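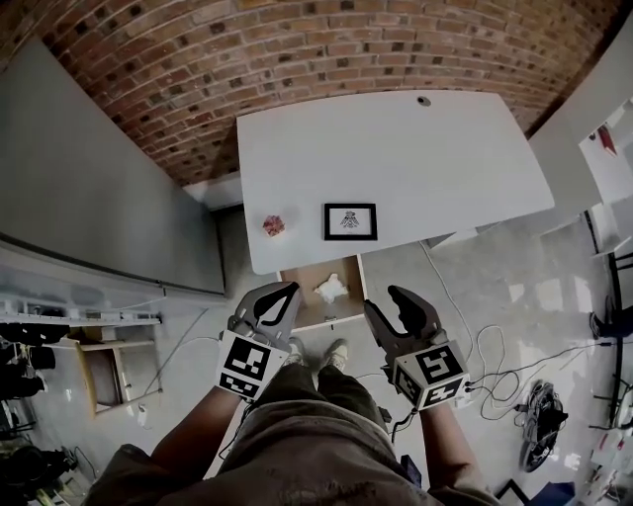

4. What the work became

4.1 The job on paper

The task sheet for the Pristum desk routine is short. Open the drawer, deal with the cloth, shut the drawer, put the desk to rights, do it again. Written down like that it sounds like something you might ask of a child on a wet afternoon, and several of the people we interviewed had been told as much by their families. The sheet was drawn up by engineers who wanted demonstrations a robot could learn from. It says a good deal about the drawer and very little about the person standing over it.

We spent our weeks on site with the demonstrators, who work with a gripper in each hand and use their own fingers only to hold the tools. Most had come across from the packing line at Stunitz when that line was automated. The irony was pointed out to us on the first morning, by four different people, each of whom appeared to believe they were the first to notice it. They had been moved aside by one machine and were now teaching the manners of office furniture to the next.

4.2 Learning to be clumsy

New starters described the first days as a loss of skill. Macarena Godoy had packed glassware for years and was known for her speed. With the grippers on she could not, in her words, "pick up a hanky without a meeting". She had to plan the approach, open the jaws wide enough, close them, and wait to find out whether she had hold of anything. The pads gave her far less to go on than her fingertips had.

By the time we met her she was among the quickest on the floor, and she had mixed feelings about it. Speed was not wanted. Her early sessions had been sent back by the review desk with the note "too fast, please be natural", and she had spent a fortnight trying to work out what her natural speed with a pair of tongs might be. She settled on pretending to be her brother-in-law.

Dardo Medina had the opposite trouble. He was careful and even, his sessions were passed without comment, and he found this dispiriting. On the old line a supervisor would at least shout. He kept his own tally in a notebook - 274 accepted sessions when he showed it to us - and admitted that the notebook was the only thing that knew.

4.3 Who decides what counts

Sessions are checked by a reviewer who has not usually met the person being checked. A session can be refused for a dropped object, a hand straying out of view, or a pause the reviewer thinks too long. Demonstrators had no quarrel with the first. The other two caused most of the bad feeling we recorded.

Pauses were the worst. Ulises Troncoso argued that a person who stops before shutting a drawer is checking the cloth won't catch, and that this is the part of the job most worth teaching. The reviewer, Ingvar Ragnarsson, agreed with him entirely when we asked, and went on refusing the pauses, as the guidance told him to. He had raised it in September. The guidance was under review, he said, by the people who wrote it.

What we see here is an old quarrel in new clothes. The demonstrators know things about the work that the sheet has no box for, and the sheet is what gets paid. On the packing line such knowledge was ignored and did its good quietly. In demonstration work it is in plain view, which means it can also be marked wrong.

4.4 Bodies and kit

Interviewees talked about their arms before they talked about their wages. Shoulders went first, then the wrist on the favoured side. Octavio Cisternas had asked for a lighter pair of grippers and been given a leaflet on posture. He also did a fair imitation of the demonstrator's walk, elbows out and tools forward, which he said he had caught himself doing in a supermarket.

Figure 2 was taken from one of the hand-held tools, with its two black fingers in the foreground and a second person over by the window.
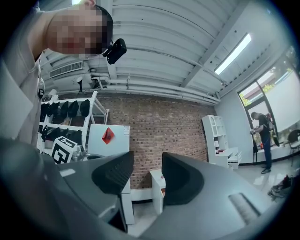
Figure 2. Two people at work, from the point of view of a gripper.

4.5 Talk on the floor

Management had expected the work to be lonely. We found plenty of conversation, much of it about the drawer. Demonstrators traded tips on folding, on where to stand, and on how to get a second grip without starting again. None of this was in the training pack, and when Godoy offered to write it up she was told that the pack was complete.

They were less willing to guess what the robot would do with it all. Medina hoped it would be better at cloths than he was. Troncoso hoped it would pause.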